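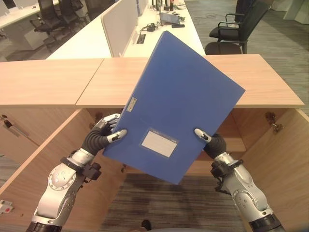

Both hands on the file box, just over the open cabinet.

Filed under: Work notes, Teleoperation

I've been doing remote control sessions for Ong since September, and a few people have asked what the job is like day to day. I keep giving short answers, so I'm writing a longer one.

The task I've spent the most time on is the file box and the cabinet. The box starts outside, the cabinet doors are open, and the box has to end up inside, standing on its edge with the label facing out. It takes me a few seconds with my own hands. Through the robot, my first clean run took 6 minutes.

I wear gloves that read my fingers, and a pair of Stekance arm trackers that strap on above the elbow. What I see comes from the robot's head, on a headset. When I close my hand, the robot closes its hand, with a small delay that you stop noticing by the second hour and notice again as soon as you're tired. Everything is recorded while I do it: where the joints were, what the cameras saw, when I started and when I called it done. Later on the recordings go into training.

The hard part with a flat box is that both hands are holding the same stiff thing. If I bring my left hand forward a little faster than my right, the box turns, and the grip on one side starts to slide. People do this kind of correction without thinking because they feel it in their fingertips. I don't feel anything. The gloves buzz when contact force goes up, but a buzz only tells you that you're squeezing. It doesn't tell you which way the thing is moving.

So I learned to watch the thumbs. If a thumb is flat on the front of the box and stays put, the grip is fine. If the edge of the box starts moving past it, I stop both arms and wait. Stopping is better than fixing it on the fly, both for the box and for the recording. A fast save looks good but it's one more odd motion for the model to copy.

I also tilt the box on purpose before lowering it. I tried for a long time to keep it level and kept bumping the doors. With one corner down first, I can see past it to the opening, and I only have to straighten it at the end. I didn't plan this. I noticed I was doing it on the good runs and not on the bad ones, and after that I did it every time.

Some rules I keep for myself, in no order:

Elbows out before the hands go down. The arms need somewhere to be, and the doors are in the way if you leave it too late.

Don't talk during a run. I move my head when I talk.

Throw out a run if I had to think about where my hand was. It shows in the data as a pause in a strange place.

Take a break after 20 runs even if it's going well. Especially for the shoulders.

We have two views on the robot besides the head. There's a small camera near each wrist, and I mostly ignored them for the first month. I can bring them up in a corner of the headset but they're confusing if you look at them too long. The floor swings around, and you lose track of which hand you're looking from. I only started using them properly when I was having trouble with a reach down low, where the head view is no help.
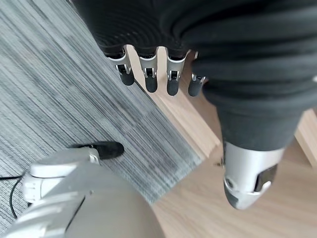 Wrist view, down near the floor. Black knit, four fingertips, and the line where the carpet meets the wood.

What I like about the wrist view is that it shows the gap. From the head I can tell that a hand is near something. From the wrist I can tell how near, and whether the fingers are pointing where I think they are. Fingers were my second big problem after the two-handed grip. My own fingers curl when I relax, and the robot's do the same through the gloves, so I'd arrive at an edge with a finger half closed and push the thing away with it. Now I open my whole hand wide before every approach. It feels silly and it works.

Cloth is a different story from boxes. A box is either in the hand or it isn't. Cloth can be in the hand and also hanging over the spot you need to look at. It also hides the fingers, so you're left judging the grip from a fingertip or two. I don't have good habits for that yet. I go slower and I look from the wrist more.

The software side is Ornelix, which handles the recording and lets you mark a run as good or bad when you finish. There used to be a third choice for runs that were fine but ugly. I used it a lot, and it went away in the last update. I now mark the ugly ones bad. Someone who trains on this data might disagree with me, but I'd want the clean ones if it were my model.

I passed 3,000 runs not long ago, all tasks together. I can't say I'm three thousand times better than when I started, but the file box is down to under 2 minutes on a normal day, and I almost never drop it. The last bit, letting go, is still the slowest. You have to open both hands at the same moment and back straight out, and my right hand always wants to leave first.

The next task on the list uses the new Cetov gloves, which are supposed to have better feedback in the thumb. I've tried them on once, with nothing connected. They're tight across the knuckles. I'll write something when I've done a full week in them.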